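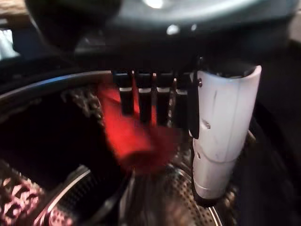
tvogler
Limescale in a rental washer, water at 19 grains. I run citric acid at high heat once a month and still get gray film on towels. A perforated drum like this one hides scale behind the holes, so wiping the inside does little. Is a softener worth it?

rlind49
Yes. Film on towels is usually detergent that didn't rinse out. Cut the dose first.

tvogler
Already at half the line on the Loteck scoop.

hardwater_12
Disagree with rlind49. At 19 grains you need more detergent, not less. Half a dose leaves the soil in.
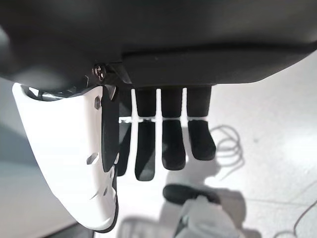
Pale floor, same place.

rlind49
Fair at 19. I was thinking of my own water, which is 3. Try a full dose and an extra rinse.

tvogler
Will run it that way through June.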